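Lorow 2674 Cereal Keeper, set of two
Posted 8/7/24
Filed under: Kitchen, Storage

I have owned cereal storage before. My last one was a Neltau with a pour spout that opened whenever a truck went by, and before that I used the folded bag and a clothespin, a system my grandmother would have recognized. So I came to the Lorow 2674 with experience, if not with hope.

The set costs $19 at the Paracha store in Fimville, and for that you get two clear plastic tubs with gray lids, a measuring cup that clips to one of them, and a sheet of chalkboard labels. I don't know who is mixing up their cereals so badly that they need chalk. I labeled mine anyway. The chalk pen is sold separately.

The box claims each tub holds up to 14 cups. I believe it, in the sense that a suitcase holds whatever you're willing to sit on. A family-size box of flakes goes in with a little shaking and then you have to get the lid down, and the flakes on top become crumbs. Hoops and puffs do better. Anything with dried fruit in it settles, so the first bowl is all flakes and the last one is basically raisins.

The lid is the good part. It has a rubber gasket and four snap locks, and the locks close with a loud click that I have come to enjoy more than is reasonable. We had a humid July, the kind where crackers bend, and the cereal in the tubs stayed crisp right down to the dust. The same cereal in its own box gave up in three days. 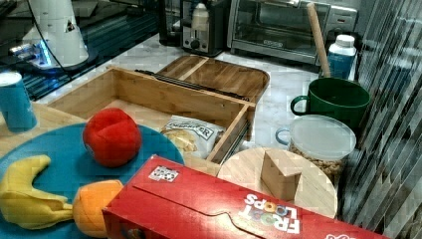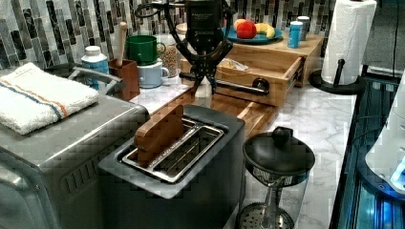
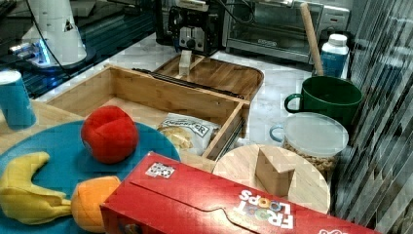
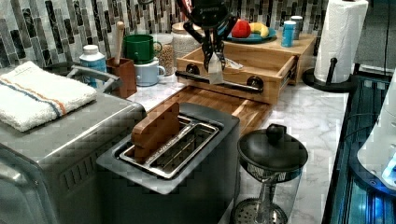 Cereal box and blue plate in the first and third; open drawer and marble countertop in the second and fourth.

Now for the spout. There is a flap in the lid, about the width of three fingers, and it flips up so you can pour without undoing the locks. Small cereal comes out nicely. Big cereal builds a dam behind the flap, waits until you tip the tub a bit further, and then all arrives at once. The Neltau did this too, but it had the decency to be cheaper. I now take the whole lid off for shredded wheat and use the cup.

Size matters if your shelves are short. The tub stands taller than most cereal boxes, and with the flap open it's taller still. Mine didn't fit the cupboard where the cereal has always lived, so the cereal moved in with the flour and the flour moved to the top of the fridge, where I expect to forget about it. Measure first. I measured second.

Cleaning is fine. The tub can go in the dishwasher on the top rack, though it takes up most of the top rack. The gasket pulls out for washing and goes back in on the second or third try, and it only goes one way around, a fact the instruction sheet shows in a drawing the size of a stamp. The chalk labels come off in the first wash.

One more complaint: the clip on the measuring cup. Mine snapped in week two. The cup itself still works and lives inside the tub, under the cereal, where I find it every few days.

Lid: excellent
Spout: depends what you eat
Labels: no
Would buy again: yes, but one tub, if they sold it that way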